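Questions we get about sorting and storing cutlery at the Gudutlow shared kitchen. Updated in January. If yours isn't covered, leave a note in the book by the door.

## Where does clean cutlery go?

Forks go with forks and spoons with spoons, each in its own plastic basket. The baskets are different colors so that people can find the right one from across the room. Each basket has a label on the shelf under it. If the label has come off, look at what's already in the basket and follow that.

Table knives go in the drawer under the kettle. Sharp knives never go in a basket or a drawer. They go back on the wall rack, one at a time.

## Why baskets and not a drawer tray?

We had a drawer tray until the kitchen was refitted. It held enough for a small lunch and jammed when it was full. Baskets can be carried to the table, washed in the sink and stacked when empty. The tray is still in the storeroom if anyone wants it.

## Do I have to dry everything first?

Yes. Spread a towel, dry each piece and then sort. Cutlery put away damp leaves spots, and water collects in the bottom of the basket. The dishwasher's drying cycle doesn't do much for spoons, so check the bowls.

## Can I sort on the wooden table?

Yes, that's what most people do. Tip the cutlery out gently, spread it so nothing is piled up, and put the baskets on the table within reach. Pick up one kind at a time. It's faster to do all the forks and then all the spoons than to take pieces as they come.

Don't leave wet towels on the wood. Wipe it with a cloth that has been wrung out, along the grain, and oil it when it starts to look dull. The oil is on the shelf with the cleaning supplies.
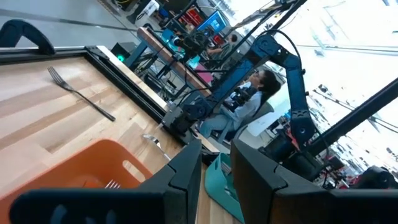
Hye-jin Seok wrote in to say she does it the other way and starts with the spoons, as they nest together and clear the table quickly. She also lays each spoon in the basket with the handle toward the slot, so that people don't grab the part that goes in someone's mouth. Either order is fine with us. The point about handles is a good one and we'd like everyone to do it.

## What about serving spoons, ladles and tongs?

They are too long for the baskets and make them tip over. Stand them in the crock next to the stove.

## How do I wash the baskets?

Warm water, dish soap and a brush for the corners. Crumbs collect there and around the handle slots. We wash all of them on Tuesday after lunch. Leave them upside down on the rack until they're dry. Please don't put them in the dishwasher, even on the top rack. One came out warped and doesn't sit flat anymore.

## How much cutlery is there?

The last count was 293 pieces, not including serving tools. We started with 360. Check lunch bags and coat pockets, and bring back anything that is ours. Our pieces have a small "G" scratched on the back of the handle.

## I found a bent fork. Should I throw it out?

No. Put it in the jar on the windowsill. So-yul Yeon straightens the ones that can be saved and recycles the rest.

## Can I borrow a set for an event?

Yes, if you return it by the next morning. Write down what you took and what you brought back. For groups of more than 2 tables, ask first, so that lunch the next day isn't short. Borrowed cutlery has to come back clean and sorted, in the same basket it left in.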